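Reading time: 5 minutes
Posted in May by Mahtab Heydari

Drinking water arrangements for a hired hall: what must the hirer provide?

I am secretary of a local history society which has hired the upper room at Biwott Hall for a Saturday study day. The meeting will begin at 10 a.m. and finish shortly before 5 p.m., with an hour for lunch. We expect 200 people over the course of the day, although they will not all be present at the same time.

The hall's conditions of hire state that "adequate drinking water shall be made available by the hirer". The kitchen is on the ground floor and is excluded from our booking. There is a tap in the upstairs cloakroom, but the sign above it has been removed and the office was unable to tell me whether the supply comes from the mains or from a tank in the roof.

My society would prefer not to purchase a large quantity of bottled water if it can be avoided. On the other hand, several of our members are elderly and the room faces south. I should be grateful for guidance on the following matters: whether the cloakroom tap may be used, how much water should be ordered if it may not, and whether speakers should be treated separately from the audience. I should also like to know what other societies write in their joining instructions, as ours have not been revised for 14 years.

Kipchumba Waweru

The first step is to obtain a written answer concerning the tap. An oral assurance from whoever happens to be on duty is of little use. Please write to the hall manager and ask whether the upstairs cloakroom tap is fed directly from the rising main and whether it is designated for drinking. If the reply is negative, or if no reply has been received a week before the event, the tap should be treated as suitable for hand washing only and labelled accordingly. A printed card fixed with tape is sufficient.

I was responsible for bookings at the Istberg Rooms for a number of years and the same difficulty arose there. The upstairs taps were found to be tank-fed and the management had simply never recorded the fact.

As regards quantity, I would suggest one half-litre per person for a half-day and two for a full day in a warm room. Many of those attending will bring their own. The order can therefore be set below the full figure, provided that there is a shop within walking distance which will be open at lunchtime. Unopened cases can usually be returned if the supplier has agreed to this beforehand. Have the agreement put on the invoice.

Speakers should be treated separately. The following arrangement has served us well:

1. Each speaker has a sealed bottle, placed before the session begins. It should stand to one side of the notes and well away from the laptop, the microphone base and any extension lead. Small tables are preferable to a lectern, as a sloping lectern has nowhere safe to put a drink. 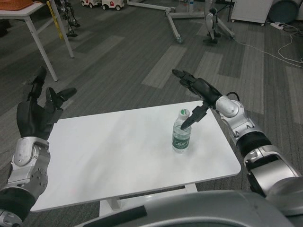

2. Glasses are offered but not filled in advance. A filled glass on a crowded table will be knocked sooner or later, and a cloth should be kept within reach of the chair in any case.

3. Between sessions the steward removes opened bottles and sets out new ones. Speakers who wish to keep theirs should be asked to take them back to their seats.

4. Bottle and cap go into the recycling together, once emptied. Please check the hall's own rules on this point, as some contractors still ask for caps to be removed.

For the joining instructions, one sentence will do: "Drinking water will be available in the room; those attending are asked to bring a refillable bottle if they have one."

Salim Tanui

Just buy the bottles. It is one day and the cost per head is very small. The tap question will take longer to settle than the whole of the rest of your programme.

Alcides Mamani

I would not agree that the matter can be disposed of quite so quickly, although I accept that time is short.

Before ordering, please read the remainder of the conditions of hire. At Morkberg, where our own society meets, the hirer is required to remove all waste from the building on the same day, and this clause is printed on a separate sheet which many hirers never see. Two hundred empty bottles occupy a surprising amount of space and will not fit in the boot of an ordinary car. If a similar clause applies at Biwott Hall, large refillable dispensers may prove the better choice, even allowing for the hire charge and the deposit.

Should you decide upon dispensers, ask for 2 and place them at opposite ends of the room. A single dispenser creates a queue across the doorway at every interval, and the doorway must be kept clear as a condition of the fire certificate in most public buildings. The dispenser should stand on a level surface at table height with a tray beneath the tap.
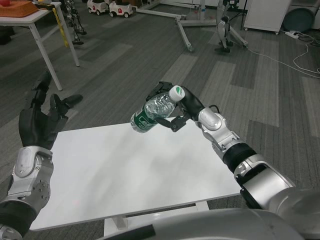

Allow 20 minutes for the morning interval in place of the usual quarter of an hour. Members who use a stick or a frame will need the additional time, and it is discourteous to begin the next paper while they are still making their way back to their seats.

One point has not been raised above. Those who must take medicine at fixed times may require water during a paper, when it is awkward to cross the room. We reserve a row near the side aisle and leave a jug and cups on the window sill beside it. The joining instructions mention that such seats are available and ask members to tell the steward on arrival. No explanation is requested of them.

With regard to the south-facing windows, ask whether the blinds are in working order and whether the upper lights can be opened. Our stewards go in at 8.30 a.m. to see to this, while the room is still cool. If the pole for the upper windows is kept in the office, arrange to collect it on the day before, as the office may well be closed at the weekend.

Mahtab Heydari

I am obliged to all three correspondents. The hall manager has now replied that the cloakroom tap is tank-fed and is not to be used for drinking. The conditions do contain a clause on waste, on the reverse of the second page. We shall therefore hire dispensers for the audience and provide bottles for the speakers only. I have still to receive an answer about the window pole.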